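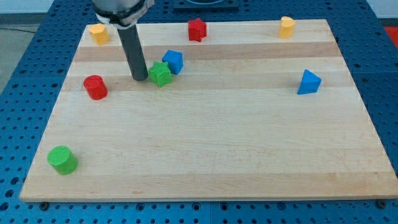 Is the Murkton tabletop pushing kit worth it for a small classroom?

Posted by Marina Vlachopoulos

Hi all! I run an after-school tech club (middle schoolers, mostly sixth and seventh grade) and I've got a bit of money to spend before June. I've been going back and forth on the Murkton pushing kit, the one where the arm has a plain rod on the end and you slide shaped blocks around on a board. It's $661 without the arm. We already have an arm, a hand-me-down, and the Murkton page says their mount fits it, so that part doesn't scare me.

What I can't figure out is whether the kids will get bored. There's no picking anything up. You push the red star over to the blue cube, you push the yellow hexagon into a corner, and then what? My co-leader thinks we should get the Ekden set with the little suction cup instead, which costs more, but you can stack things and it looks more like what kids think a robot does.

Also, do the blocks hold up? They look 3D printed to me and I have seen what twelve-year-olds do to 3D printed stuff. And does it have to be a wood board? We have a big white plastic tray I'd love to use and save a few bucks.

Thanks in advance, and sorry if this has been asked before. I searched and only got stuff about vacuum robots.

Tahmineh Fallahi

I've had the Murkton kit for two school years now, so I can tell you how it went for us, good and bad.

The bored thing: mine didn't get bored, but I had to set it up right. The first week I just let them drive it around with the game controller and yes, by the end of the hour they were done. The second week I gave them sentence cards. Stuff like "push the green cylinder next to the blue triangle" or "get both stars on the same side." One kid reads, one drives, one keeps the clock. Way better! Pushing with a rod is a lot harder than it looks. A cylinder wants to roll around the tip and slide off to one side, and the star catches on a point and spins when you wanted it to go straight. They argued for twenty minutes over where you have to touch a triangle so it doesn't turn. I would've paid the price for that argument alone.

My favorite one is splitting up blocks that are jammed together. If a cube and a star are practically touching, you have to work out which side to come in from, and usually the first try shoves the whole pile across the board. They howl when it happens.

The blocks: ours are fine. You can see and feel the print lines, and we've got a chip out of one star point, but it still works. Murkton sells a replacement set for $87, which I think is steep. If your library has a printer I'd just make your own. Keep the colors solid and bright so kids can call them out from across the room.

The board: I'd go with wood. I tried a plastic cutting board from my kitchen and things slid too far, you'd tap a block and it just kept going. Wood has enough drag that the block stops pretty much when you stop. Whatever you use, bolt it or clamp it down. Ours crept toward the back of the table a little every session and then all our saved positions were off, and it took me an embarrassingly long time to work out why the rod kept landing in the wrong place.

Things I don't love. The manual is bad. The part on setting the rod height is half a page and you really need that part: too low and it drags on the board, too high and it rides up over the short blocks. We use a folded index card as a spacer. And the software nags you to sign up for Closau, their online lesson thing, every single time it starts. You can say no. I said no and we haven't missed it.

I haven't used the Ekden so I can't compare.

gearbox_dad

get the ekden. kids want to pick stuff up. we paid 1582 for ours with the extra cups and it was gone from the shelf every day, never had to ask anybody to use it. the cups do wear out though and they lose grip on anything with a rough top, so printed blocks are kind of a pain unless you sand them

Sembiring_Lab_Steve

Depends what you want them to learn. If you might do any camera work later, where the program has to find the blocks by itself, the pushing kit is the easier start because everything stays flat on one board and nothing gets stacked on top of anything else. We did the color part first and the shape part a month after.

One thing to check before you order: the $661 price doesn't include the metal table with the holes in it. The bundle with the table is $1849 and I thought that was nuts, so I screwed our board onto a workbench and it's been okay. Measure your arm's reach first, though. Ours can't get to the far corners, so any block that ends up there has to be moved back by hand.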